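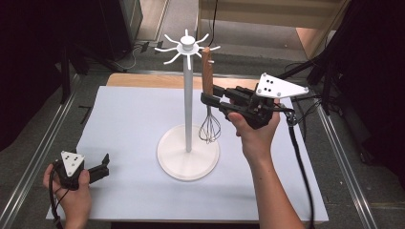 Do people cook more at home when their tools are kept out in the open? In our households they did, though the difference was smaller than we had hoped for and it faded a good deal by December.

Home | Issues | Articles | Authors | Contact
Filed under: Home and Family Studies, Food at Home

4. Storage and the Everyday Kitchen

We came to the question of storage by a slow road. The Nusdale study was first planned as a survey of what families ate on work nights, and the matter of where they kept their ladles and graters was a single line near the end of a long form. It was the line people wanted to talk about. They wrote in the margins, they added extra sheets, and a good many told us about a drawer that would not close.

Of the 100 households that agreed to take part, 29 kept most of their hand tools on hooks, rails or a countertop stand such as the one in Figure 3, where a whisk hangs by itself. The others used drawers, with a crock by the stove here and there. We asked every household to keep a cooking diary, and we are very grateful for the patience with which they did it, small children and late shifts and all.

Figure 3. A white countertop stand with hooks at the top and a whisk with a wooden handle.

The open-storage homes wrote down more meals made from scratch, and they also wrote down more baking, which we had not thought to ask about. We would be careful with this. People who love to cook may well be the same people who hang up their tools, and our diaries can't pull the two apart. An earlier report from Kiltero (Đặng, 2016) ran into the same trouble and settled it by giving stands to families who had never owned one. We borrowed that idea for the second half of our work, and 23 drawer households kindly agreed to try a stand through the fall.

Their diaries make for cheerful reading in the early weeks. Eggs were beaten, pancakes appeared on school mornings, and one family in Nusuvmont made gravy so often that the teenagers asked for a rest from it. Later on the entries thin out. By the end, 16 of these households were still using the stand every day, and the rest had gone back to the drawer, mostly for want of counter space. Dust came up too, and so did cats.

Counter space deserves a fuller word, and we take it up again in Section 5 along with the floor plans. The older Nusdale homes have deep, narrow kitchens with very little room beside the sink, and a stand there has to compete with the dish rack and the toaster.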